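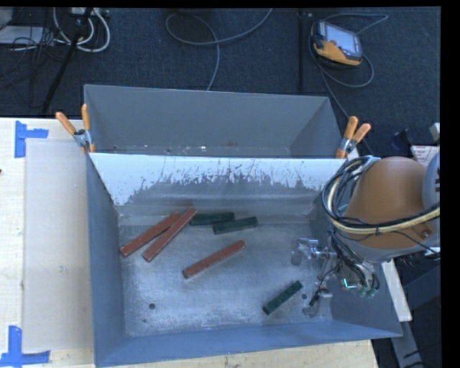

What does a newspaper's circulation figure count?
Circulation is the number of copies of one issue that reach readers, whether by subscription, by single-copy sale, or as a digital edition that someone has paid for. Copies that are printed and then returned by stores are left out.

Chapter 5
Counting Readers: Circulation and the Local Paper

A weekly newspaper lives on two kinds of income. Readers pay for the paper, and advertisers pay for space in it. Both depend on how many people the paper reaches, so a publisher needs to know that number and be able to show where it came from.

This chapter begins with press run, paid circulation, and readership. Students often use the three terms as if they meant the same thing. They don't, and an advertiser who has been quoted one when asking for another has reason to complain.

Press run is the number of copies printed. Paid circulation is the number sold. Readership is an estimate of how many people look at the paper, including those who pick up a copy someone else bought. Readership is nearly always the largest of the three.

Consider the Berkby Courier, a weekly edited by Rodica Surdu. The Courier has a press run of 2,000. After returns, office copies, and free copies sent to schools are subtracted, its paid circulation is 1,459. When a furniture store in Prumach asked Surdu how many copies she sold, she gave the second figure. Her advertising manager, Estíbaliz Paredes, would have liked to give the first. Their disagreement comes up again in Section 5.3, where we look at rate cards.

Returns deserve close attention. Copies that come back from stores cost money to print and deliver, and they bring in nothing. A paper with high returns at one location may be sending too many copies there, or the rack may be in a poor spot. Paredes checks the Courier's returns each Monday and changes the store orders before the next issue goes to press.

Mail subscriptions are easier to count but harder to keep. The Courier sends its first renewal notice 3 weeks before a subscription ends and a second notice 2 weeks later. Subscribers who do not answer either one are taken off the list.

Key terms
Press run
Paid circulation
Single-copy sale
Return
Readership
Rate card

Before you read
Find the circulation figure printed in a newspaper near you. Many papers publish a statement once a year. Write down whether the figure includes digital subscribers and free copies, and bring your notes to class.

5.1 Where the Copies Go

The path from press to reader begins with the draw, the number of copies assigned to each store, rack, or carrier.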